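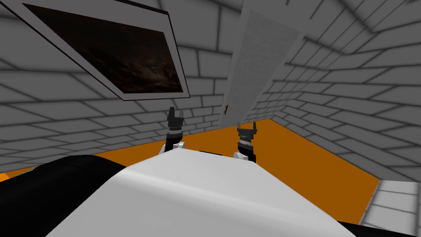

Figure 1. Simulated room with both arms raised, grippers open, door on the far side.

Castia Robot Learning Course
Handout 4: Gathering examples in simulation
September 8, 2026

Welcome back, everyone, and thank you for the questions you sent in after the last session. Several of you asked when we would stop talking about policies in the abstract and start making some data, and the answer, I'm glad to say, is now. This handout goes with the practical, so do read it through before you sit down at a workstation, even if you only skim the second half over a cup of tea.

Where the examples come from

Everything we teach the robot in this part of the course comes from a person driving it. You steer the two arms through a task, the simulator (ours is called Rulus) writes down what you did and what the robot's cameras would have seen, and one complete run from start to finish is one example. We call it an episode. The learner never gets a rule telling it how to pick something up. It gets your episodes, good and bad, and it copies what it finds there, hesitations and all.

Look at Figure 1 for a moment with that in mind. The view comes from behind the white shell of the body, and the room leans over at quite an angle. New drivers tend to find this uncomfortable, and they twist their heads to match! Please try to leave your neck alone and give it ten minutes or so. The learner works from tilted views like this one as well, and it is useful for you to know how little of the room it has to go on. You get the two grippers, a good deal of grey brick, some orange floor, and a large part of the view taken up by the robot itself.

Notice too that the two grippers are not open by the same amount. The right one is wider. Small differences like that matter more than you might think, and we'll come back to them under starting positions.

What is saved

For each episode Rulus keeps the camera views, the joint angles of both arms, the opening of each gripper, and the commands you sent. Commands and joint angles are stored separately, and I do want you to look at both -- the arm lags a little behind what you ask of it, and if you train on the wrong column you will spend a sad afternoon wondering why everything overshoots. (I have spent that afternoon.) An ordinary episode runs to 2670 steps. If yours is much longer, you were probably pausing to think, and you should plan the run first and drive it again.

Starting positions

Vary them. Move the body a little, turn it a little, begin with the grippers at different openings and the arms at different heights. The set we collected in May had 1062 episodes in it, and nearly all of them began from the same pose because it was the default and we were in a hurry. The trained policy was lovely from that pose and quite lost from any other. We have kept the May set on the Sisholm server, under Fawzy, and you'll be comparing your own results with it in the last week.

Vary the room as well, where the menu allows it: wall colour, floor colour, lighting, which picture hangs on the wall. A learner will happily take its bearings from a door if the door is always in the same place.

Keeping and discarding

Mark an episode as failed if the task was not finished, but don't delete it. Failed runs go in their own folder and we shall use them when we get to recovery. Do delete anything where the simulator froze or an arm passed through a wall -- those teach nothing worth having.

For the practical

Each pair drives 100 episodes, swapping drivers whenever you get tired. Pooled together, the class should reach 4000, which is enough to train on properly. Write a line in the log after every run, however dull, with the starting pose and anything odd you noticed.

Reading before next time: the chapter on copying from demonstrations, up to the section on drift. Bring your log with you.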